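# The Quiet Thrill of a Good Measurement

Dilani Fakir keeps a drawer of old capacitors beside her bench in Drulcombe, and she'll happily tell you which ones lie. One of them is stamped with a value it hasn't met in years. She uses it to teach new techs the difference between a reading and an answer, and I could have watched her do it all afternoon!
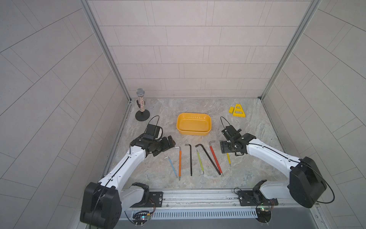

Bench meters have become wonderfully good, and the fun lies in what they let you notice. Put a part on a decent impedance bridge at 1,000 Hz, then sweep upward, and it starts showing its real character -- lead inductance, losses, a resonance where you hoped for a flat line. Audio people know the feeling. A microphone with a silver mesh grille and a glittery body, upright on its round black base, looks like one simple object, and yet any mic capsule has an impedance curve worth an evening of your time. Fakir has plotted dozens and pins her favorites over the kettle.

Her current love is the Pakzad 9, a bridge with four-wire leads and a front panel you can read from across the room. It was built in Womar by a small team that clearly listens to the people who buy its gear. Open and short correction takes two button presses. The old one at her shop took a page of notes and a steady hand.

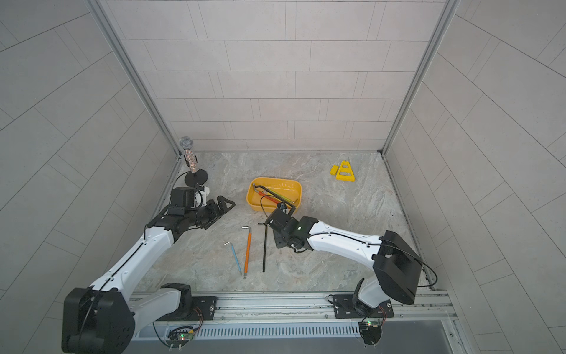
*Two robot arms in a tiled enclosure with a marble-patterned floor.*

So what makes a reading trustworthy? Start with the fixture. Fakir runs her correction at the same lead spacing she'll use for the part, lets the meter warm up, and takes 3 readings before writing anything down. On a recent batch of 103 film capacitors, that routine caught a handful with oddly high losses that a quick check had waved through. She was thrilled, and so was I -- it's like hearing a wrong note in a choir and finding the singer.
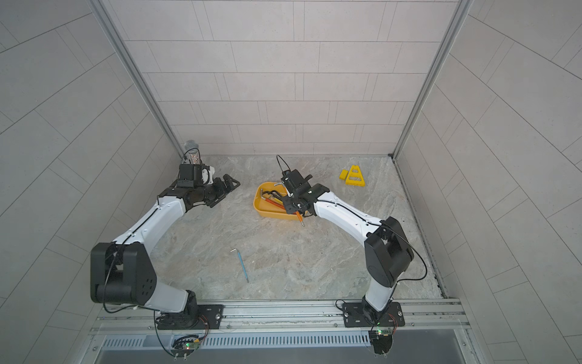
*The pair of arms over the gray marbled surface.*

Next on her list is the Skondum fixture for tiny surface-mount parts, where stray capacitance from the tweezers can swamp the thing you're measuring. She has already cleared a corner of the bench for it.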